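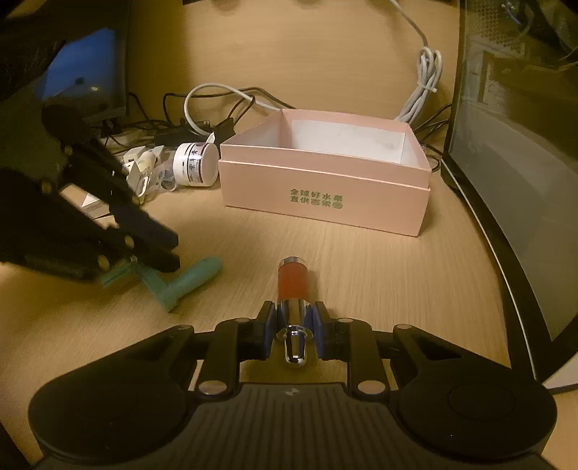

Drovance Desk Swap – Your Questions

What is the Desk Swap?
It's our twice-yearly get-together for pens, pencils, notebooks, staplers and all the other little things that pile up in a drawer and deserve a second home. You bring what you don't use, you take what you will, and there's usually cake!

When is the next one?
In May, at the Surno Rooms. Doors open at 12 and we pack up at 4, though folks do tend to linger (and we're happy to have you).

How much can I bring?
Up to 18 items per person, please. A boxed set counts as one, and so does a bundle of pencils held with a rubber band. Last time we had 200 people through the door, and the tables only hold so much.

Do you take fountain pens?
Yes, gladly, but do empty the ink first – Lærke Thorlacius still has a blue tablecloth that used to be white.

Can I bring my kids?
Of course. There's a drawing corner by the window.

What happens to the leftovers?
They go into the cupboard and come out again at the next swap, except dried-up markers, which we'll ask you to take home with you.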